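Oct 21, 2018

Car 54, workshop notes, evening

Rear brakes first. The pedal was long again at the end of yesterday's practice and Wiroj complained about it two times on the radio. I opened both rear calipers. Left side is fine. On the right side one piston moves slower than the other, and the pads are worn like a wedge. I measured 3 mm difference from the leading edge to the trailing edge. Changed the seals, cleaned the bore, new pads on both sides. The old pads are in the tray with the label Lukach, please do not throw them away, I want to compare them with the set from January.

Bleeding: started from the right rear, then left rear, right front, left front. Fluid from the right rear was dark. Pedal is now firm with engine off. I have not tried it with engine on, the battery is still on the charger.

Gearbox. Oil drained, magnet has fine gray paste and no chips. I am satisfied with this. Third gear dog ring has rounded corners, but I think it will survive one more meeting. If we have to open the box anyway for the ratio change at Duangkaew, then we replace it at the same time. Spare ring is ordered from Revow, no delivery date yet. I wrote to them again on Friday.

Setup as it stands on the floor now:
Front camber same as before
Rear camber same as before
Rear toe reset, it was out on the right side (bent link, replaced)
Rear bar one hole softer
Ride height not checked after the link change. DO THIS FIRST TOMORROW.

About the rear bar. I was against making it softer, my opinion was that the car is loose on corner entry only from the brake problem. If one rear brake is dragging late, the driver will feel the rear go light and he will say oversteer. Now we have changed two things together and we will not know which one helped. I write it here so that we remember it when we read the next lap times.

Engine: compression even on all cylinders. Idle was hunting by almost 1,000 rpm when warm. Found a small split in the hose behind the throttle body, on the under side where it is difficult to see. New hose fitted and clamped. To be checked with warm engine.

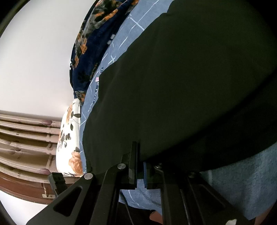 Wiroj Phromma read these pages after dinner and wrote underneath in pencil: I do not agree about the bar. The car was loose also in the middle of the corner, when I was already off the brake for a long time. Turn 7 every lap, same place, with new tires and with old tires. Please leave it soft for the first session and I will tell you after a few laps. If I am wrong we go back.

OK. Bar stays soft for the first session. Then we go back one hole without any other change, same tires, same fuel, so the comparison is fair.

Still open: Clolline wheel nuts, torque to be checked cold. Seat bracket bolt on the left. Radio battery. Fuel filter is on the bench and not in the car.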